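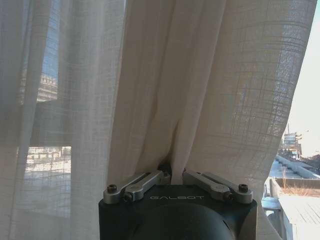
Why not just leave the windows shut and run the AC all night, a reader from the Grewal building wrote in after the last issue, and said the "open up at dusk" advice had never once worked on the fourth floor. Fair question. We got a few like it so this month's home item is all about keeping rooms cool before the real heat gets going. Quick one, written between two other deadlines, sorry.

**2024-06-19: Hot rooms, part two**

First the reader's point. Fourth floor, west side, one row of windows all facing the same way. No cross breeze. Opening up at dusk does very little there because the brick is still giving back heat till late. Try waiting. 11 pm or later, when it's cooler out than in. A cheap thermometer on the outside sill tells you when. If the inside number is lower, keep it shut. That's the whole rule really.

And a fan IN the window, blowing OUT. People always point it in. With one row of windows you want one open at the far end with the fan pushing the stale air out, and another one open at the opposite end, or the hall door if you're comfortable with that and the building allows it (Grangate does not, fire doors, please don't prop them).

**Daytime**

Close up early. Earlier than feels right. By 8 in the morning on the east side, noon at the latest on the west. Blinds down, curtains drawn, the lot. Thin curtains are nice for glare and for not having the people across the street watch you eat cereal but they don't stop much heat by themselves. Light gets through, heat gets through. You need something behind or in front of them:

- a pale roller blind, down to the sill
- a lined drape you can pull over on bad days
- anything on the outside of the glass, which beats everything on the inside

Outside shade is the big one. Awnings, a bamboo roll-up, even a bedsheet clipped to the balcony rail. Once the sun is through the glass the heat is in the room with you. Renters, ask before you drill. Akomo Hardware has tension rods and clip-on hooks that need no holes, they told us 12 dollars for the short rod and 21 for the long. Prices good through the end of the month, ask at the back counter as they are not on the shelf yet.

Reflective film: mixed reports. Two people in the Iltness Street houses love it. One had it bubble and peel inside a season and then spent a weekend with a razor blade and a spray bottle. Also check what kind of glass you have first, some double panes don't like it and can crack. Landlord's glass, landlord's call.

**Washing them while you're at it**

Several of you asked. Dusty curtains smell worse in the heat. Cold wash, gentle, half load. Take the hooks out!! Shake them outside first. Don't put sheers in the dryer, just hang them back up damp and let them drop straight, saves the ironing. If they're linen or a linen mix expect a bit of shrinkage so wash before you hem, not after. Cotton drapes, same thing.

Anything with a rubbery blackout backing, read the label. Most of those want a wipe with a damp cloth and thats it.

**Stuff that makes heat**

Oven, obviously. Dryer. The old fridge in the basement that nobody has opened since Easter. Game consoles left on standby. Run the dishwasher last thing at night and skip the heated dry. One reader cooks a big pot of rice and beans at 6 am twice a week and eats it cold with lime, recipe maybe next issue if there's room.

**Sleeping**

Cotton sheets. Feet out. A wet washcloth on the back of the neck does more than you'd think. Move the mattress to the floor if your upstairs room is unbearable, or move downstairs altogether. Fans are fine up to a point but over 100 degrees indoors a fan alone isn't enough, and you should get yourself somewhere with AC. The library on Grangate Avenue is open till 9 all summer and has it running cold, bring a sweater. Check on the older folks on your hall. Knock, don't text.

**Dates and bits**

Box fan swap, Iltness Street hall, the 29th, from 10 till the fans run out. Bring one that works, or bring one that doesn't and someone will look at the motor. No window units please, we can't lift them.

The bulk order for roller blinds closes the same day. Measure inside the frame, top middle and bottom, and give us the SMALLEST number. Last year four blinds didn't fit and had to go back. Form is at the front desk at Grewal, or in the box by the Grangate mailroom.

Storm window talk moved to September. Same room, time to be confirmed.

Correction from last issue: we said vinegar for cleaning the window tracks. Fine on vinyl, not great on bare aluminum. Use dish soap and an old toothbrush insted.

More questions, drop them in the box. Next issue is attics and crawl spaces, so if yours has a vent fan that rattles, write down when it does it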